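Suturing basics, Handout 4: interrupted stitches on the practice pad
Fernmont Skills Lab, Montoya Room
Rev. December 2, 2023

Carries on from Handout 3 (needle loading). If you missed that one get the notes first, we won't repeat it.

Before you start
- Pad flat on its backing, light on the middle of it. Corners will be dim, fine.
- Check the needle tip. Bent or blunt = sharps bin, new one.
- Thread: start shorter than you think. Long thread loops and catches on everything.
- Used pads OK for warm-up. Leave clear space between your line and old stitches.

The stitch
1. Load needle toward the back end, never on the point. Jaws closed before you push.
2. Go in square to the surface. Turn the wrist, follow the curve. Don't shove straight.
3. Same depth, same distance from the edge, both sides. Uneven bite = one edge rides up.
4. Other hand steadies the edge. Light touch, don't pinch. Crushed edges get marked down.
5. Pull thread through untill the tail is short. Watch where the slack goes.
6. Knot: double throw, single, single the other way. Lay it flat, off to one side of the cut.
7. Trim both ends. Too short and it slips, too long and it tangles with the next one.

Spacing: even. Look at the whole row before you place the next. Most people start neat then bunch up by the third or fourth.

Curved needle, black thread, pink practice pad: 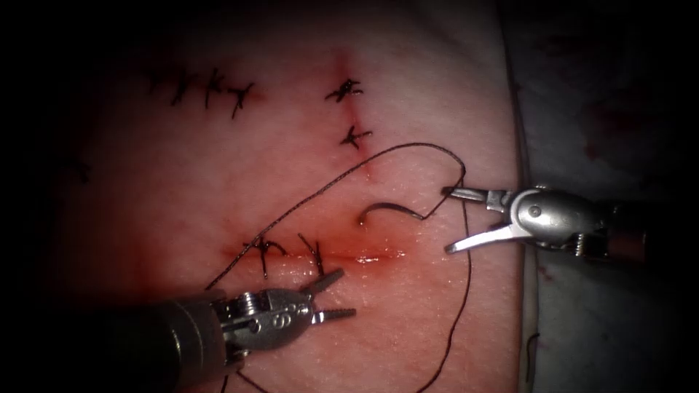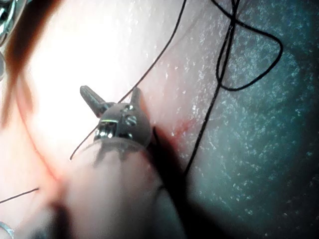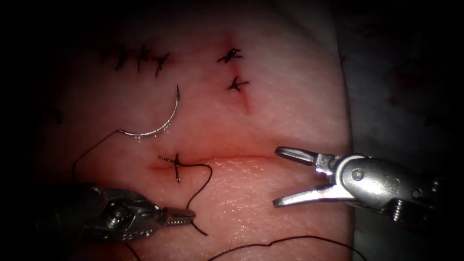 Common faults, from the March group
- edges rolled under. Bite too shallow, or knot pulled too tight
- knot sitting right on top of the cut
- thread wrapped round the instrument. Stop, back off, clear it, then carry on. Do not tug
- needle put down and forgotten. Always know where it is!!

Practice log: 12 stitches per session, 40 total before the check-off. Only count the ones you'd show somebody. Cut out bad ones and redo, dont stitch over them.

Check-off is 2 attempts, better one counts. Bring your own log sheet, signed. Pads are in the Dodent cabinet, bottom shelf, take one only.

Next time: running stitch. Read the first half of Handout 5, skip the part on skin glue.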